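Pilow Daypack, Navy

I carried the first Pilow around for almost 10 months before we put it on the shelf, and I'm still pretty fond of it. It's the bag I grab when I've got a laptop, a lunch and a sweater and I don't want to look like I'm going up a mountain.

What I like most is the back. It's a big padded panel covered in a fine mesh, and it sits nice and flat between the shoulders. The blue parts are softer and squishier (my kid uses mine as a cushion on the bus, so the name fits!). You can have it in any color you want as long as it's navy — we tried a sand one and it showed every coffee drip.

Sewing is done for us by Tekow, and we pack and ship from our own shop. Each order goes out in a paper sack with a spare zipper pull. Max load is 10 kg. I've gone over that with library books and I wouldn't do it again.

Care: sponge it with cool water and hang it up. Please don't put it in the dryer.
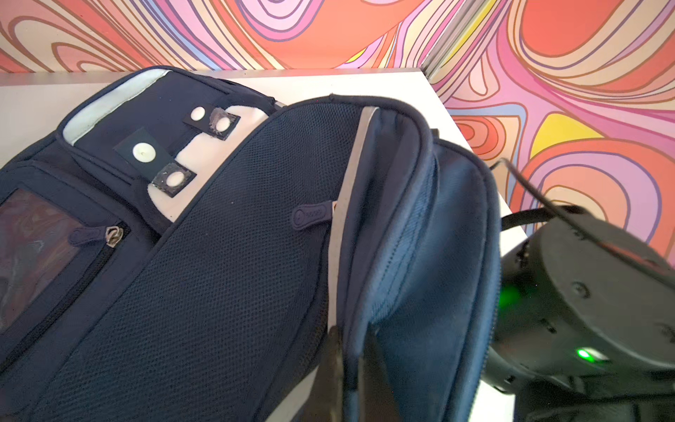
Ó Ceallaigh, July — The new batch is in, 100 bags, same dark navy mesh with the smooth trim around the edge. The little rubber zipper pull has the logo pressed into it, and there are white snaps on black tabs up toward the top end. If you bought from the last batch and want to swap, you've got until the end of the month. Straps and spare pulls are sold separately, 5 to a bag for the pulls.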